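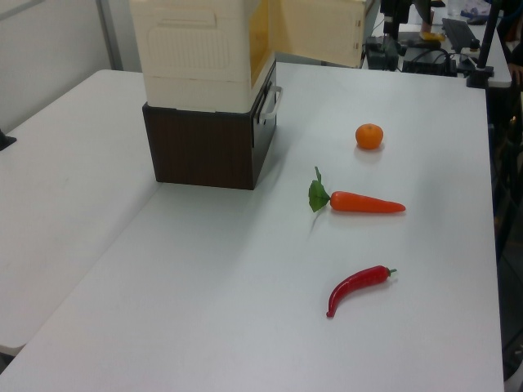

Pasa Teaching Kit
Remote-control task recording for tabletop arms

The Pasa Teaching Kit allows an operator to show an arm a task by remote control and to save each run for later training. It is supplied by Van Rooij for use in schools and test labs. The kit stores up to 1,000 runs before files must be moved to another drive.

Practice set

The Lavel practice set covers storage tasks with toy produce: a chili pepper, a carrot and an orange citrus fruit. Operators work with a cream plastic unit placed on a dark brown box.
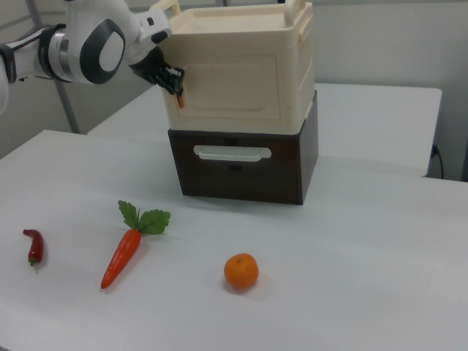

Page last changed: December, 15:00

Bring the gripper to the upper part of the cream unit slowly and keep the produce clear of the arm. Runs that end in a stop are saved under a separate label.

Order number: 469
Software: Eltetti 7
Orders are accepted from registered institutions only.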